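Mei-kuen Tsang
19 Oct 2023

1/ In July I promised to write something about our gripper comparison in simulation. I am slow, but now I have the results. It is a long thread, so please make tea first.

2/ The question was simple. We have two gripper models, Arnasby and Bosent. Both have two parallel fingers. Which one should we put on the arms for the handle-pulling task? And does the answer change if the policy sees only the head camera, only the wrist camera, or both?

3/ Everything in this thread is in the simulator, in the room we call Purari. I make no claim for the real arm yet.
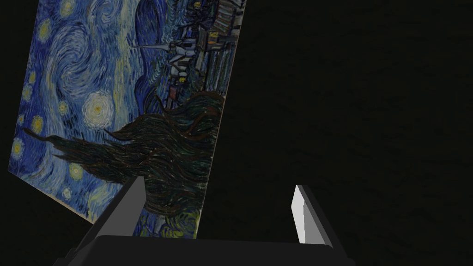
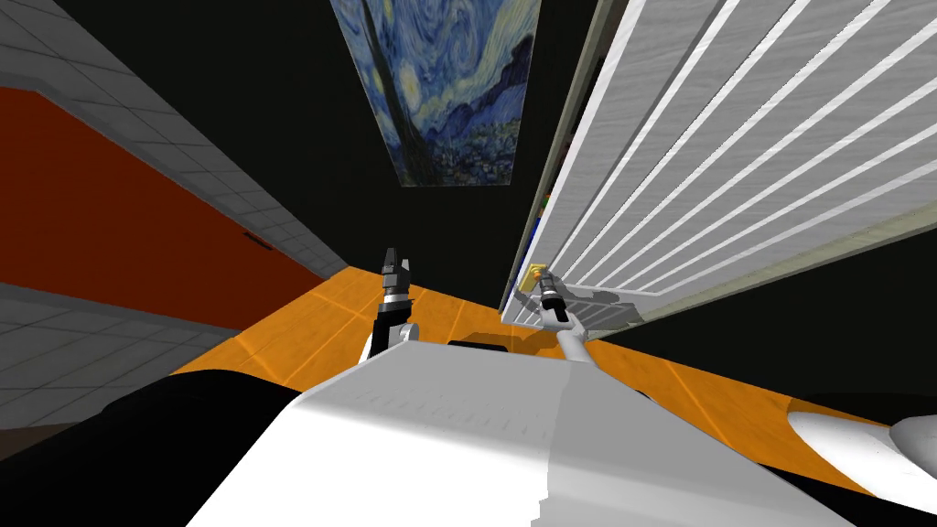
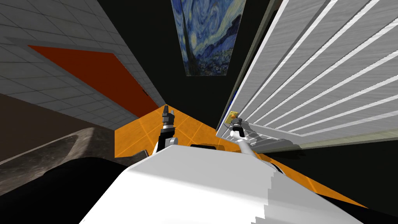 4/ First the setup. Same robot body, same arms, same room, same start pose with a small random offset. The task is to reach the handle with the right arm, close the fingers, pull until the joint of the door passes a limit, then release. The left arm is only asked to keep still and not hit things.

5/ We did 702 runs in total, half with each gripper. Inside each half, the runs are divided equally over the three camera settings. The random seeds are the same for both grippers, so a hard start pose is hard for both.

6/ The two models differ more than I expected from the data sheets. Arnasby has longer fingers and opens wider. Bosent is short and stiff, and the palm comes quite near to the object before the fingers can close. In free space you do not notice it. Next to a flat surface you notice it very much.

7/ The success rates, all cameras together:
Arnasby 73 percent
Bosent 65 percent
I will say at once that this is a smaller difference than people in our group had guessed. Two of them owe me lunch.

8/ But the total hides the interesting part. With the wrist camera only, Bosent is better. With the head camera only, Arnasby is much better. With both cameras they are close enough that I would not like to defend an order.

9/ Why is this? I can tell you what I think, and you can disagree. The long Arnasby fingers cover a good part of the wrist view when they are nearly closed. In the last few centimeters, the handle goes behind a finger and the policy has to remember where it was. It does not remember very well.

10/ The Bosent fingers stay low in the wrist view, so the handle is visible until late. From the head camera the situation is reversed. The forearm and the wrist hide a short gripper, while the tips of a long gripper are still outside, where the camera can see them.

11/ So for some weeks I was asking "which gripper is better" and I should have asked "which gripper for which camera". Chathurika Majumder told me this in the first meeting. I have the notes. I wrote it down and then did not read it.

12/ A small thing about wrist cameras. During a big turn of the arm, the wrist camera looks at everything in the room except the target. Wall, floor, picture on the wall, a lot of darkness. In the training episodes these views are a large share, and they say almost nothing about the task.

13/ I tried to drop them. I removed every wrist view in which the handle was not visible and trained again. The result was worse, for both grippers. My guess is that the policy was using the walls and the picture to know how the wrist was turned, even if we also give it the joint angles.

14/ To check this guess, Chathurika changed the texture on the picture to plain gray and left all the rest. The wrist-only policy became worse at once. The head-only policy did not care. I found this a little sad, I had hoped it was looking at the handle.

15/ We do not count these extra tests in the 702.

16/ Now the controller, where I lost most of my time. We use the Kawaguchi controller in impedance mode. It takes a target pose for the hand and a stiffness for each axis. In the beginning I used the same stiffness for both grippers, in the name of fairness.

17/ This was a mistake. Bosent is heavier and its mass is nearer to the wrist. With the same stiffness it overshoots a little at the end of a fast reach, and then the palm touches the panel. The run is not always lost, but the fingers are then at the wrong depth.

18/ I discussed with myself for two days if tuning separately is cheating. I decided that it is what any user would do, so each gripper got the same amount of tuning time, one afternoon. The rates in post 7 are with the tuned values. With equal stiffness Bosent looks clearly worse, and I think this is not a fact about Bosent.

19/ If you use Kawaguchi also: check the damping value after you change the tool mass. It is not updated by itself. I changed the mass, saw no difference, changed it again, saw no difference, and wrote an angry message to Chathurika. She answered with the line number.

20/ How runs fail. I looked at every failed run, which is boring, but I recommend it. The most common failure for Arnasby: the fingers close, the handle is between them but only at the tips, and during the pull it slides out. The arm continues the motion with great confidence and nothing in the hand.

21/ The most common failure for Bosent: the hand comes in too low or too high, one finger lands on the handle and not around it, and the arm pushes. Sometimes it pushes until the time limit, which was around 4,000 control steps. These videos are very long to watch.

22/ There is also a third kind, where everything is fine and the run counts as failed. The door was open, but the hand did not release cleanly and pulled it partly back at the end. I left these as failures for both grippers. You may think this is too strict. The order does not change if I count them as success, I checked.

23/ On friction. The simulator has one number for finger friction and I do not believe in it. The tip-sliding failure of Arnasby depends strongly on this number. If I raise it a little, a good part of those failures disappear. Soft pads on the real fingers might do the same, or they might not.

24/ For this reason I ask you not to quote the 73 without the word "simulation" near it. A friend at another lab has already sent me a slide where this word was missing.

25/ Someone asked me last week why we have two arms in a task for one arm. The next task needs both (one hand holds the door, the other hand goes inside), and I did not want to change the body in between. It costs us some speed. Also the left arm is a good warning lamp: when the policy is badly trained, the left arm starts to wander before the right arm fails.

26/ I wanted to measure this wandering properly and make a plot of it. I did not. If a student is looking for a small project, please write to me.

27/ Head camera notes. We placed it high and looking down over the body, so the torso fills a good part of the bottom of the view. I tried moving it forward to see less torso. Then the grippers are too near the lower border during the first part of the reach, and the left one goes out of view completely. I put it back.

28/ A wider lens would be the normal solution. With the wider lens the handle becomes only a few pixels, at the resolution we can afford. Cropping around the hand helps, but then you need to know where the hand is in the view, and now you have calibration in your life again. We come from there and do not want to return.

29/ What we will use: Arnasby, with both cameras, and Kawaguchi with the tuned values. The reason is mostly the wider opening, because the next task has thicker objects. For thin handles and a wrist camera only, I would take Bosent and be happy with it.

30/ What I did not test: three-finger grippers, suction, any tactile sensor, any other room. Each of these was proposed by at least one person. The other room is the one that bothers me. After the gray picture test I am quite sure that some of our policy is simply knowledge of Purari.

31/ So the next comparison is with changed walls and changed floor in every episode. Chathurika has started on the textures. I expect all the rates to go down, and I expect wrist-only to go down the most. I write it here so that you can laugh at me later if it is wrong.

32/ The config files for both grippers and the stiffness values will go to the group page when I have cleaned the comments, which are at the moment in three languages and not all polite.

33/ Reply to several people at once: yes, the random seeds will be included. No, I do not have the mesh files in a form that I may share. For the Bosent model, the finger stroke in our file is the one we measured on our own unit, and it is slightly shorter than in the data sheet.

34/ Correction to post 17: the overshoot is in the approach direction only. Sideways it was fine with both grippers. Thank you to the person who asked, I had to open the logs again to be sure.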